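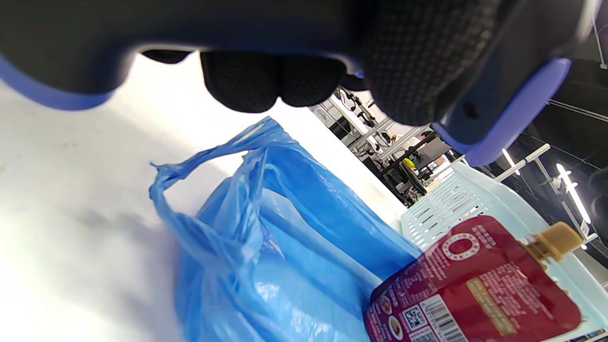 4. The bag on the table

4.1 Where the bag goes once the shopping is out

I went into this part of the study thinking I'd be writing mostly about food. Our diary sheets were set up that way, with a line for each item and a tiny box at the bottom for "packaging, other." Then the first envelopes came back from Sterdale and the tiny box was full. People had written up the margins and onto the back, and what they were writing about was the bag. Where they'd put it, why it was still there at dinner, who was supposed to deal with it. So the second version of the sheet, the one used for everything reported here, gave the bag its own half page, and I've never been so glad to reprint something.

The numbers in this section come from 119 households, all of them in Sterdale or on the west side of Toledo, who between them logged 3,845 thin plastic bags. By "thin plastic bag" I mean the kind with two loop handles that you can see your hand through, in any color. Paper bags, woven totes and the heavier zip bags were logged too but they behave so differently that Section 5 takes them separately. A bag counted as logged when the person wrote down where it was at three moments: right after the last item came out of it, at bedtime, and the following noon. I'd have loved a fourth moment, but Ezequiel Vallejo, who ran the Toledo households, pointed out that we were already asking people to get up from lunch and go look for a bag, and he had a point.

The plainest finding is that the table wins. More bags were on a table or counter at the first moment than everywhere else put together, and a good share of those hadn't moved by bedtime. I'm leaving the percentages for Table 6 (the split between tables and counters depends a lot on who has which), but the pattern held in both towns and in every size of household. People empty a bag where there's a flat surface, their hands are now full of yogurt or onions, and the bag stays put while they walk to the fridge. A few people treated this as a moral failing and apologized for it in the diary. One of them wrote "still there, sorry" on five sheets running!

4.2 Shape

We asked people to circle one of four words for how the bag looked: flat, folded, knotted or crumpled. This was the question I nearly cut. It seemed fussy, and the pilot group had laughed at it. It ended up doing more work than anything else on the page.

Flat bags are rare. You get them mostly when somebody has smoothed one out to use as a mat, under a leaking chicken package or a pair of muddy potatoes. Folded bags are a habit of certain people, and those people fold all of them. The triangle fold, which several of our older participants learned from a parent, gives you a little packet you can lose in a drawer for years. Knotted bags were nearly always on their way to the trash or already holding something. And then there's crumpled, which covers everything else and is where most bags sit most of the time.

Crumpled turns out to be too big a word, and if I were starting over I'd break it up. Vallejo and I went back through the comments and the reference pictures and tried sorting them by what the handles were doing. Some crumpled bags have been squeezed into a ball and you can't find a handle at all. Others have slumped with the body spread out and at least one loop still standing clear of the rest. Figure 4 is a good case of the second kind: a translucent blue bag on a white tabletop, with one handle loop rising in an open twist and the main body spread out below it. The film catches the light along every crease, and where it's stretched thin the blue goes noticeably paler than it is where layers lie over each other. We used that color difference as a rough guide when sorting other pictures, because a clear bag or a white one gives you far less to go on and we disagreed about those much more often.

Why care about a loop? Well, an open loop is an invitation. When people described picking up a bag for a second use, they talked about the handle first, over and over – "hooked it with a finger," "grabbed it by the ear," "the handle was sticking up so I used that one." Balled-up bags had to be opened out, shaken, and turned around until the top was found, and a fair number of people wrote that they gave up and took a fresh one from under the sink. I don't want to lean too hard on this. We didn't time anybody, and a person who balls up a bag may simply be a person who doesn't plan to use it again. But the comments all point one way, and I think it's worth a proper test by somebody with a stopwatch.

4.3 The company a bag keeps

The other thing the half page asked was what else was within reach of the bag. I put this in as a check on whether the diary was being filled in on the spot (you can't easily invent the contents of your own kitchen table, or at least most people don't bother). The answers were lovely to read. Mail, keys, a single sock, homework, a colander, more mail.

Among packaged foods, the item that came up next to the bag most often in homes with small children was the squeeze pouch, the soft kind with a screw cap on a spout. We logged 155 of them lying beside a bag at the first moment. There's one in Figure 4 as well, dark red with a tan cap, lying at an angle next to the blue bag. Pouches are awkward neighbors for the rest of the groceries. They don't stack, they won't stand on anything sloped, and they tend to be pulled out of the bag first or last and hardly ever in the middle. First, when there's a child waiting. Last, when they've slid down to the bottom corner and been missed.

Missed pouches gave us a small side result. When something is overlooked in a bag, it's usually something soft. Cans and jars make the bag sit up, you feel the weight, and you go back in for them. A pouch lets the film fold right over it, and with a dark bag there's little to see. Translucent bags did better on this in people's own accounts, although we only have their word for it, and the one family that lost a pouch for a week had a perfectly see-through bag hanging on the pantry door the entire time.

I should say something about labels too. Cestetti suggested during the planning stage that we have participants copy down the front panel of every package, in full. We tried it for two weeks in October and it was miserable. Small print on a glossy curved surface is hard to read even in your hand, and people got grumpy and started skipping whole bags. After that we asked only for the main color and whatever was biggest on the front, be it a word, a number or a picture. That gave us descriptions short enough to write standing up, and when we matched them against receipts we could nearly always tell which item was meant. Receipts from Merken were the exception, as their item names are shortened to the point of being a private language.

4.4 Putting it away

At the noon check the bags had scattered. The most common home was another bag. Practically every household has the bag of bags, hanging on a doorknob or stuffed beside the trash can, and once a bag goes in there it stops having a shape of its own. I asked a handful of people whether they could get a particular one out again and they looked at me as if I'd asked for a particular raindrop.

Storage limits vary wildly. The fullest household guessed it had 900 bags in a garage closet, and no, we didn't check, so please read that figure as a guess by a man standing in front of a closet. The emptiest kept two on a hook and threw out any extras the same evening. Neither of them reused bags at an unusual rate, which surprised me. I'd expected the big saver to be a big user, but he mostly just saved.

What did go along with reuse was where the bag spent the evening. Bags still on the table at bedtime were more likely to be holding something by noon: a lunch, wet swim things, a book going back to a neighbor. Bags put away promptly tended to stay put away. It could be that the untidy bag is useful since you see it at the moment you need one, or it could be that people leave a bag out when they already have a job in mind for it. Our sheet can't separate the two. Vallejo favors the second explanation and I favor the first – my own kitchen table may be coloring my judgment here.

4.5 A few cautions

All of this rests on people describing their own kitchens, and people tidy up when they know they'll be asked. The first week of diaries has noticeably more folded bags than any later week, so we dropped it from the shape counts and kept it for the comments only. The two towns also differ in how bags are handed out at the register, and Sterdale shoppers seem to arrive home with more bags carrying less in each. That makes the raw totals hard to compare from one town to the other, and I've avoided doing it wherever I could.

Colors are another weak spot. We let people use their own words, and one person's blue is the next person's turquoise. I merged the obvious ones and left the rest as written.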